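18 Jan 2025

Swam 50 lengths this morning, which I haven't managed since September, and then undid it all with a cheese scone at Garell. Branwen came too and talked me into a second coffee – she's off to see her sister next week and wants me to water the tomatoes she insists on growing indoors. In January!

Bus home was late again so I walked up the hill with wet hair. Ears still freezing now. Made leek soup, far too much of it, and put two tubs in the freezer.

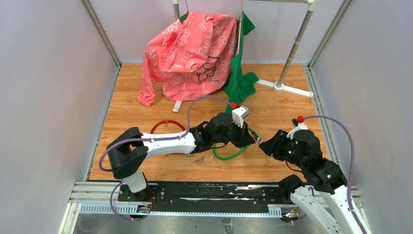
Rang Neelam after tea and we went round and round about the summer. She wants the coast, I want somewhere with a proper lake to swim in. Left it that she'll look at trains. Must find my other goggles before Tuesday, and ring the dentist.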